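Vendredi soir, les pieds dans une bassine

Bon, j'ai mal partout et je suis contente. Je note tout ce soir, sinon lundi il ne me restera que le goût du café (très mauvais, le café, j'y reviendrai).

Donc les portes ouvertes de Drundum. J'y suis allée finalement, alors qu'à midi j'étais encore à deux doigts d'annuler à cause de la pluie. Le bus m'a laissée au rond-point de Curnside, et de là il faut longer toute la zone artisanale, sans trottoir, avec les camions qui vous frôlent. 600 mètres d'après le plan imprimé sur l'invitation. Je veux bien croire le plan, mais mes sandales ont compté autrement. Quelle idée aussi, des sandales en juin, sous prétexte que c'est juin !

À l'accueil on m'a donné un badge avec mon nom mal orthographié (un seul n, comme d'habitude) et on m'a mise dans le groupe 4. J'étais avec une classe de lycéens, un couple de retraités très bavards et une dame qui tient un pressing et qui prenait des notes dans un carnet minuscule. Je me suis collée à elle toute la visite parce qu'elle posait les bonnes questions, des questions de métier, sur les cols, les boutons, les doublures, et qu'elle n'avait pas l'air de vouloir lâcher avant d'avoir sa réponse.

Notre guide s'appelait Godfrey Kashindye. Voix douce, il fallait tendre l'oreille, surtout dans le premier hall où tournait une grosse machine à cercler les cartons. Il nous a montré la partie Rovow d'abord, les petits chariots qui vont chercher les bacs tout seuls. Les lycéens ont adoré. Ils se mettaient devant exprès pour voir le chariot s'arrêter, puis faisaient un pas de côté, puis revenaient, et le pauvre chariot repartait, s'arrêtait, repartait. Leur prof a fini par se fâcher. Moi je regardais surtout les marquages au sol, très jolis, jaunes et bleus, on aurait dit une marelle. J'ai failli sauter dedans à cloche-pied, je le jure.

Ensuite pause café. Je disais donc : très mauvais. Servi dans des gobelets trop fins qui brûlent les doigts, avec des petits gâteaux secs en revanche excellents, à l'anis, j'en ai mis deux dans ma poche pour Maman. Ils sont arrivés en miettes. Elle les a mangés quand même, à la cuillère, en me demandant si les robots faisaient aussi la pâtisserie.

Après la pause, l'escalier (long, métallique, ajouré, j'ai horreur de voir le vide entre mes pieds) et la salle Magesa. C'est le nom du projet, et moi c'était pour ça que j'étais venue. Le linge ! Depuis le temps que je dis à qui veut l'entendre que je donnerais ma chaîne stéréo à la machine qui plierait mes draps-housses. J'imaginais un grand atelier avec des tapis roulants, des bras énormes comme ceux qui soudent les voitures. Pas du tout. Une table, un mur clair, deux bras fins, et du linge ordinaire, du linge de maison et de famille, le genre de tas que j'ai sur la chaise de ma chambre en ce moment même.

C'est Pravesh Mtshali qui faisait la démonstration. Très drôle, très vif, il parle avec les mains, si bien qu'on ne savait plus lesquels regarder, ses bras à lui ou ceux de la machine. Il nous a expliqué que le carton, la caisse, la boîte, tout ça est facile, parce qu'une boîte reste une boîte quand on la prend. Un tissu, non. On l'attrape par un bout et il devient autre chose, il retombe, il se cache lui-même ses propres coins. « Vous, vous trouvez le coin du torchon avec les doigts, sans y penser, en parlant à votre voisine. » La dame du pressing a levé son crayon et a dit que non, pas toujours, et que les housses de couette la faisaient encore pleurer après des années de métier. Tout le monde a ri, même la prof.

Et puis ça a commencé, et là, silence complet. C'est curieux comme on retient son souffle pour un bout de tissu vert menthe. Le bras de gauche le tenait pincé, tout chiffonné, juste au-dessus de la table, et l'autre attendait en face, pince vide, avec ses petites lumières vertes. J'étais au premier rang (j'ai poussé un peu, j'avoue) et je me surprenais à bouger les épaules pour l'aider, comme quand je regarde quelqu'un faire un créneau.

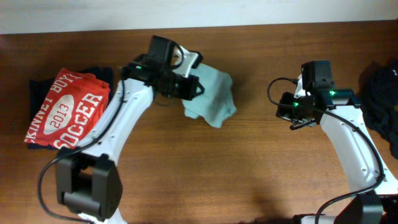 J'ai demandé à Pravesh si un jour ça saurait faire un drap-housse. Il a pris un air très grave et il m'a répondu : « Madame, et vous ? » Bien joué. Je n'ai rien trouvé à répondre, moi qui les roule en boule au fond de l'armoire depuis que j'ai une armoire.

La retraitée a voulu savoir pourquoi les gestes étaient si lents. Réponse un peu longue, je n'en ai pas tout retenu. En gros, ils préfèrent prendre leur temps pour bien saisir, et la vitesse viendra plus tard. Son mari trouvait que ça ne servait à rien, qu'une femme faisait ça en trois secondes. Elle l'a regardé – un regard ! – et elle lui a dit qu'un homme aussi, à condition d'apprendre où se range le linge. J'ai cru que Godfrey allait s'étouffer. Il s'est tourné vers la fenêtre et il a toussé un bon moment.

Ce qui m'a le plus touchée, c'est de voir dans la pile un t-shirt de foot rouge, plié, avec SOCCER en grosses lettres blanches et 2013 dessus. J'ai pensé aux vieux maillots de Théo, dans le carton de la cave que je n'ose pas ouvrir. Il faudrait pourtant. Il ne rentrera plus jamais dedans et ils feraient plaisir à quelqu'un.

À la sortie on nous a fait remplir un questionnaire, 9 questions, dont une sur la qualité de la signalétique. J'ai mis « très bien » à cause de la marelle et j'ai écrit « CAFÉ » en majuscules dans la case des remarques. La dame du pressing m'a ramenée en voiture jusqu'au centre, sa camionnette sent la lessive et le chaud, c'était délicieux. On a parlé tout le trajet et j'ai oublié de lui demander son prénom ! Elle m'a laissé sa carte, heureusement, je passerai lui porter mon manteau gris.

L'eau de la bassine est froide. Demain : rappeler Maman pour dimanche, acheter des pansements pour le talon gauche, descendre à la cave.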